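Kuswood Q3 sewing machine – Set-up guide
Section 4: Walking foot and quilting guide bar

Updated 4/7/22 by Riaan Engelbrecht. Replaces the October sheet, bin that one. The screw size was wrong.

You need: the walking foot (bag marked Kaplan 661), guide bar, the small flat screwdriver from the lid tray, size 90 needle. If your bag says 660-something else it's the free-motion foot, see section 5.

Fitting the foot

1. Switch off at the wall. Not just the rocker switch.
2. Turn the handwheel towards you till the needle is right up.
3. Presser foot lever up. Snap off the standard foot, then undo the side screw and take the whole ankle off. Keep it, it goes back on for ordinary seams.
4. Offer the walking foot up from behind. The forked arm has to sit OVER the needle clamp screw. Both prongs, one above and one below.
5. Side screw back in. Finger tight, then a quarter turn with the screwdriver.
6. Lower the lever. Turn the handwheel by hand for a few full stitches and watch the arm go up and down.

CAUTION: if the arm doesn't move it isn't over the clamp screw. Go back to 4. Running it like that breaks needles.

Note: older Q3s have a chunkier clamp screw and the fork is a tight fit. Wiggle it, don't bend it.

Machine settings

7. Straight stitch only, needle centre. Short reverse to lock off is fine, long reverse isn't.
8. Stitch length 3 for in the ditch. Up to 3.5 for thick wadding.
9. Top tension down one from your normal. Feed dogs stay UP.
10. Foot pressure dial to 2. If the backing creeps, try 1.
11. Speed slider: max 800 stitches a minute with this foot on. Slower is better, the slider's halfway mark is plenty for most people.

CAUTION: decorative stitches and wide zigzag will hit the foot. The machine does not know which foot is on and won't stop you.

Guide bar

12. Slide the bar through the hole at the back of the foot, curved end down. Left or right, whichever suits.
13. Measure from the needle to the bar with a ruler. Not from the edge of the foot.
14. Nip up the little spring screw if your bar has one. Some don't, they just grip.
15. Stitch your first line along a marked chalk line or a seam. After that run the bar along the line you just did.
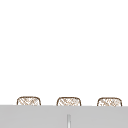

16. Check the gap again every few rows. Bars drift, specially on lofty wadding. Re-set with the needle down in the fabric so you don't lose you place.

Big quilts

Anything over 60 inches wide, roll the right hand side and clip it before it goes through the arm. For a 96 inch quilt start at the centre and work out to one edge, then turn the lot round and do the other half. Don't let the weight hang off the front, it drags and you get short stitches.

Thread: Atix cotton or Rolletti poly both run well at the settings above. Invisible thread, drop the tension another half and go slow.

If it goes wrong

Skipped stitches: new needle first. Then rethread with the foot lever UP.
Puckers on the back: more pins or respray, pressure dial down one.
Loud clacking: some noise is normal with this foot. Grinding isnt, stop and check the side screw, it works loose.
Loops underneath: top thread has jumped the take-up lever.

When done, ankle back on, pressure dial back to 3. Brush the lint out of the foot before it goes in the bag. No oil on the foot itself, it ends up on the quilt.

Next: Section 5, Free-motion foot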